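Posalar plate-handling study: frequently asked questions
Last updated 2019-11-20

What was the study about?

We tested whether a grasping policy trained entirely in simulation can pick up a microplate that has been set down at an arbitrary angle. Most plate handlers assume the plate sits in a fixed nest. Posalar drops that assumption and treats plate rotation as something to be estimated before each grasp.

What does the simulated workcell contain?

One arm on a fixed mount, a table, a benchtop laboratory instrument with its bottles, and three plates. The instrument stays on the left side of the table in every episode. The plates are placed on the right, and their rotation is drawn at random.
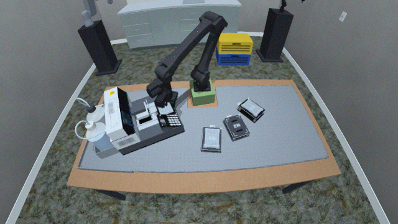
Tanvir Liyanage wrote to ask why the plates are never allowed to touch one another, given that they often do on a crowded bench. Contact between plates was left out of this release. The solver handles it poorly at our step size, and the resulting jitter made the success labels unreliable.

How many episodes were used?

The training set has 3,000 episodes. After removing runs in which the solver diverged or a plate started in collision with the instrument, 2,043 remained. All reported results use the reduced set. The list of removed runs is included in the download.

How is the approach angle chosen?

The policy predicts plate rotation from the overview camera and aligns the wrist before descending. Descent is vertical for the last 8 cm. If the predicted rotation changes by more than 10 degrees during descent, the arm stops, backs off and estimates again. 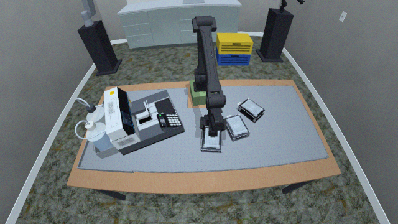

Why is there a wrist camera as well?

The overview camera loses the near edge of a plate once the gripper is above it. The wrist view keeps both fingertips visible, so finger-to-plate clearance can be read directly. It is a poor source for absolute position - little of the table is in view at close range - and we do not use it for that.

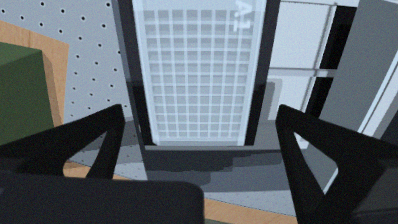 Clearance is computed separately for each finger. When the two values differ, the wrist shifts sideways toward the larger gap until they agree, and only then do the fingers close. Removing this correction was the most damaging of the ablations, ahead of removing texture randomization.

Has the policy been run on hardware?

Not for this release. Ningsih Manurung is preparing the hardware protocol, which will be published separately.

Who should I contact about errors?

Send corrections to Thilini Gamage at the Clisthorpe group and include the episode number and random seed.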